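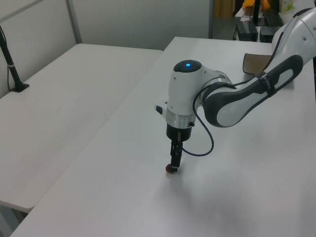 A robot arm at work over a bench with a small dark red object.

The Case for Keeping the Teacher in the Record

Organizations that train robots by demonstration have become good at counting. They count episodes, hours, objects and stations. The figures are placed on the first page of every report, and they are the figures on which budgets are approved. It is the position of this office that the counting has run ahead of the understanding, and that the demonstration itself, meaning the few seconds in which a person shows a machine how something should be done, deserves to be treated as skilled work and recorded as such.

The occasion for this statement is the close of the first collection period at our Filtotstead site. Over that period the Dorus program gathered 4,000 demonstrations of small-object handling: picking up, setting down, turning over, sliding to a mark. A portion was given by hand, with the operator holding the arm and moving it through the task. The remainder was given by remote control from a desk in the same building. The program had set 4,000 as its target, and the target was met. On review, 1,048 of those demonstrations were withdrawn from the training set.

It would be easy to read that second number as a failure of the operators. We do not read it that way. The review team went through the withdrawn recordings one at a time, and in most of them the task had been completed. The object ended where it was supposed to end. What was wrong was the way it got there. The arm paused for a long time above the table while the operator considered the approach. It came in, backed away and came in again. It closed on the object at one angle in the morning and at quite another in the afternoon, with nothing in the task to account for the change. A person watching would have forgiven all of it. A learning system has no means of telling which parts of a motion were meant and which were hesitation, and it will copy both.

We raise this because the public discussion of robot teaching tends to describe it as a simple transfer. The person knows how to do the task, the person shows the robot, and the robot then knows. Anyone who has trained a new employee will recognize how little of real teaching that account covers. An experienced worker does a great many things without noticing them. Asked to show the job, the same worker will often do it too quickly, leave out a step that has become automatic, or add a step that is never used in practice but seems proper when one is being observed. Demonstration is a performance, and performances vary with the performer, the hour and the audience.

The method of showing matters as well. Guiding an arm by hand gives the operator a direct sense of weight and contact. When the fingertips reach the table, the operator feels it. The cost is that the operator's body is beside the machine, often bending over it, and the motion that results carries the reach and height of that person. Our taller operators tended to bring the arm in from above and our shorter operators from the side. Neither group had been told to do so, and neither was aware of it until the recordings were laid next to one another.

Remote control removes the operator's body from the workspace and puts something else in its place. The operator at the desk sees the work through a screen and steers with a device held in the hand. Depth becomes difficult to judge. The last inch above the table, which takes no thought at all with one's own fingers, becomes the slowest part of the task. Our operators learned to use whatever was available to them, including the shadow of the gripper on the white tabletop, which meets the fingertips as they come down. It was a sensible technique and it worked well. It was also written down nowhere, and when the lights over one of the tables were replaced and the shadow grew fainter, the quality of the demonstrations at that table fell for several days before the reason was found.

That episode has shaped our view more than any other. The knowledge that made the demonstrations good was held by the operators, passed from one to the next in conversation during breaks, and invisible in every report the program produced. Had those operators left in October, the program would have kept its recordings and lost its method.

There is a serious argument on the other side, and it should be stated fairly. It holds that individual skill matters less as the number of demonstrations grows. With enough examples, the argument goes, the hesitations and odd angles average out, and the money spent on training operators would be better spent on collecting more. Colleagues at Brusow have made this case to us at length, and their own results give it some support. For broad tasks with many acceptable ways of finishing, we think they may well be right.

We do not believe the argument carries over to fine work at the surface of a table. When two narrow fingers must close on something small that is resting on a hard, flat top, the range of acceptable motion is very thin. Coming down slightly too far means pressing into the table. Stopping slightly too high means closing on air, or on the upper edge of the object, which then rolls or tips. Two good approaches do not average into a third good approach. One operator comes from the left and another from the right, and the system that learns equally from both may go straight down the middle and push the object away. More recordings of the same disagreement will not resolve it.

There is also the matter of cost, which is usually presented as though it pointed in one direction only. A demonstration that must be withdrawn has already been paid for. The operator's time has been spent, the station has been occupied, and a reviewer has then spent further time in deciding that the recording should not be used. Our operators now receive 12 hours of instruction and practice before their first recorded session. This was questioned when it was proposed, and it will no doubt be questioned again. Set against over a quarter of a collection period's output being put aside, we consider it modest.

What should an operator be taught? First, to settle on the motion before beginning it, so that thinking is done before the recording starts. Second, to keep to the agreed approach for the session, even where another would be quicker on a given attempt. Third, and this has been the hardest to convey, to leave real corrections in. If the object slips and the operator recovers it in a clear and deliberate way, that recovery is among the most useful things the machine can be shown. Operators who take pride in their work are inclined to discard such attempts and begin again. They need to hear from their supervisors that a clean recovery is wanted, and their attempts should not be scored in a way that punishes it.

The last point leads to the conditions of the work. Demonstrating is repetitive, and it calls for a kind of steady attention that does not last through a full shift. Our own records show the withdrawn sessions gathering late in the afternoon, after 3:30 in particular. Shorter sessions were introduced in response. The number collected each day went down and the share retained went up. We would encourage any program that pays its operators by the completed demonstration to consider what it is asking for, and what it is likely to get.

We would further encourage the keeping of a proper record of who taught what, and how. This need not involve the use of names, and the privacy of operators must be respected. It should, however, be possible to learn from the record whether a demonstration was given by hand or by remote control, how much practice the operator had behind them, which approach had been agreed, and what the lighting and table arrangement were at the time. The Ots logging form, which our site adopted midway through the period, captures most of this in under a minute per session. It does not yet have a field for the informal techniques described earlier – the shadow, for instance – and we have asked that one be added.

Some will object that this attaches too much importance to a passing stage. Machines may in time learn from watching ordinary work, or from practice on their own, and the operator at the desk may come to seem as dated as the telephone switchboard. That may happen. It has not happened at Filtotstead, where every grasp the arm can make today was first made by a person guiding it. While that remains so, the people who do the guiding should be chosen with care, trained before they begin, rested while they work, and consulted when the results are reviewed.

The second collection period will open with fewer stations and a lower target. Operators will sit in on the weekly review, and the agreed approach for each task will be posted at the station where it is used.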